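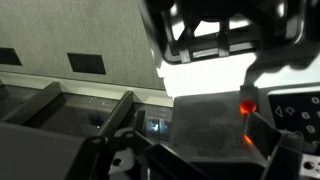

The triangle and the bell, left of the 6.

Icons, again

2 May 2020

I have been told, more than once and by people I like, that a good symbol needs no explaining. Ghazal Ghaffari believes this. She sent me a long article from Drestura arguing that words on buttons are a crutch, and that a person of normal intelligence will work out any well-drawn icon in a moment. I read all of it. I remain unconvinced, and I have been looking at buttons with a bad attitude ever since.

Take the keypad. I have no quarrel with the numbers. A 6 is a 6, white on black, and I could find it half asleep. Then come the two outlines beside it. One is a triangle. One is a bell. Go on, tell me what the triangle is for. Up? Play? Warning? Start? I've owned things where it meant each of those, and a car where it meant that I had annoyed everyone behind me.

The bell I'd have called easy until I asked for opinions. Kamran Hosseinzadeh said alarm. Ruoxi Ding said timer. Amrit Fehr said it was obviously the volume of the beep, in the tone of somebody who has spent years trying to turn off a beep. Three sensible adults, and if the thing were ringing they'd all have been pressing it for different reasons.

There's a red light near it too, small and very bright. I like a light. What I don't like is having to guess its mood. On my old coffee maker red meant ready. On the space heater I had in college it meant don't touch. At my mother's place there's a red light on the TV that means off, and she has never once questioned it.

The lettering people will say I should read the manual. I used to keep manuals. I had a folder of them, and in October I went through the whole stack and discovered the one I needed was 80 pages long, with 2 pages in a language I can read. Both were about not dropping it in the bath.

So I did what I always do and tried a product. Lellow sells sheets of little stick-on labels, 100 to a pack, already printed with words like START and STOP and LIGHT. They look great on the website! In my kitchen they curled up at the corners within a week, and the one I wanted most wasn't included, because I suppose there's not much call for a sticker that says NO IDEA. I still have most of the pack if anybody wants it.

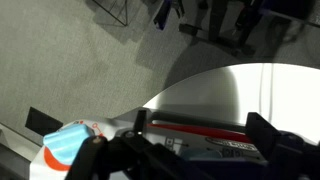
Blue knob, orange-red arc, tiny red ring with a line.

Knobs are supposed to be the honest cousins of buttons. You grab one, you turn it, you find out. And I do think the blue one is nice. It's a pale blue, it's rounded, there's some ridging on top, and it stands out against all that white plastic. If I had to pick a part to put my hand on, that's the one.

But look at the arc. A colored curve around a knob says "more this way" to me, and it ought to say which way. Thin end, fat end, plus, minus, a drawing of a rabbit and a turtle, I'm not picky. One color the whole way around tells me that somebody likes orange. It may be pure decoration. I've been fooled by decoration before, and I have stood turning a knob that wasn't a knob while a salesman watched.

Then the red ring with the short line. I've seen that sort of mark described as "universal," and I'd love to meet the universe they polled. The red stripe I am willing to accept as a stripe.

Hamidreza Asadi, who is far more patient than I am, thinks I should stop complaining and get a paint pen. One dot where you want the thing set, done. He did it on his mother's washer and on his own oven, and he claims nobody has asked him a question about either one since. I'm suspicious of anything that simple, and I'd like to see the oven after it's been scrubbed 100 times.

Still, the pen is on my list. I'll do the oven first, and the bell can wait until Kamran and Ruoxi settle it between them.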